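Forums > Workshop Floor > Grinding & Abrasives > Dressing a resin CBN wheel

Started by burrhunter, Sat 11 March
44 replies | 592 views

burrhunter wrote:
Finally got the Trummer surface grinder running a resin CBN wheel and I'm over the moon with it! D2 punches, hard right through, and the finish is lovely. Question is dressing. The Tatex rep says stick only, never a diamond. What's everyone doing?

slowfeed_benport wrote:
Stick only is fine for opening the wheel up, but it won't true it. If you've got runout at the flange you'll chase it all day. Brake dresser first, then a white stick until it starts cutting freely - you can hear it change.

Nunau_toolroom wrote:
Don't agree. We true ours with a rotary diamond at 2 microns a pass and it has lasted years. Brake dressers are slow and filthy.

slowfeed_benport wrote:
Rotary is great if you own one! Most of us don't. And what does it cost against 8 wheels a year?

burrhunter wrote:
Brilliant, this is just what I was after. No rotary here, so brake dresser it is. Do you run coolant while you're sticking it?

Nunau_toolroom wrote:
A dribble. Soak the stick too. And leave the wheel on its own flange for good, then you hardly ever need to true it again. On that much we'd all agree, I hope.

gritty_kitty wrote:
Yes to the flange! Best tip I ever picked up on here.

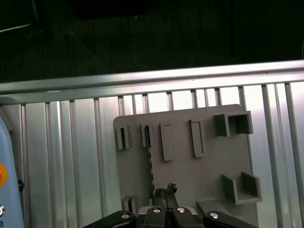

Grey board with the holders and tabs, up against the slats.

slowfeed_benport wrote:
Nice one kitty. Burrhunter, what grit is the wheel? If it's finer than 200 go easy with the stick, you can strip the bond in no time.

burrhunter wrote:
It's a 150. Trying it tonight, can't wait!

3 shares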